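Ticket 3051: Blue and red rims lifting off sorting bowls
Status: Closed
Product: Skatden two-bowl sorting set with metal tray
Opened by: Emiliano Lozano
Opened: May 4, 2025

Initial report

I bought the Skatden set for sorting small hardware at home. It has a bowl with a blue rim, a bigger one with a red rim, and a rectangular metal tray. I tip a mixed lot into the tray, then pick the keepers into blue and the rest into red.

The rim on the red bowl has started to lift at the seam. Small washers get caught under it when I pour the bowl out. The blue one has the same kind of seam but it isn't lifting yet. I'd like to know if this is a fault or if the ring is meant to come off.

Reply from Iltlow Support

Thanks for getting in touch. The coloured ring is a separate piece that presses onto the bowl, and it can be taken off for washing. It should sit flush all the way around when it's on. A few questions:

How are you washing the bowls?
Is the gap only at the seam, or does it carry on around the ring?
Have the rings ever been off?

Please empty both bowls and send a photo of them on the table you normally use.

Customer reply

I've been putting them in the dishwasher, bottom rack. The gap is only at the seam, long enough to get a fingernail into. I had the red ring off once, in September, to clean out some graphite dust. I don't remember which way around it was when I put it back. Photo attached. I pushed the red ring down with my thumb before taking it, so the gap won't show.

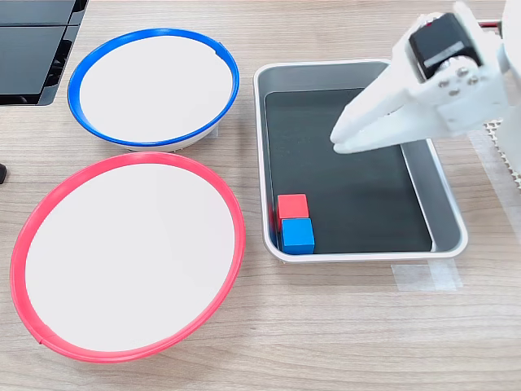

Attachment 1: both bowls emptied, blue behind red, tray to the right.

Reply from Iltlow Support

Got it, thanks. I can make out the seam on the red one near the bottom left. We can't judge the fit from the photo, so please try the steps below and tell us how you go.

1. Take the red ring off, starting at the seam.
2. Wipe the groove with a damp cloth. Graphite packs down in there and can be hard to see.
3. Soak the ring in warm tap water for 30 minutes. Don't use boiling water.
4. Look for a small raised line on one edge of the ring. That edge faces down.
5. Start opposite the seam and press around both sides so the seam goes on last.
6. Leave the bowl upside down on a flat surface overnight.

Leave the blue ring where it is if it's sitting properly. Please hand wash both bowls from now on.

Customer reply

The ring was on upside down. The raised line was facing up. There was a fair bit of grey muck in the groove too, and it took a few goes with a cotton bud to get it out.

It went back on without much force. I left it overnight under the tray and checked it this morning. No gap at the seam. I poured a load of washers in and out several times and none got stuck.

One other thing. The tray slides on my table when I drag parts across it. Do you sell feet for it?

Reply from Iltlow Support

Glad that sorted it. We don't make feet for that tray. The Nirno non-slip mat can be trimmed with scissors to fit underneath, or any thin rubber shelf liner will do the same job.

If the red ring lifts again, reply to this ticket and we'll send a replacement. You won't need to return the old one.

Customer reply

I have some shelf liner already, so I'll use that. Fine to close.

Internal note (Sung)

Cause: ring refitted upside down, debris in groove. No part sent. Care card only says "remove ring to wash" and doesn't mention the raised line or hand washing. Passed to product for the next print run.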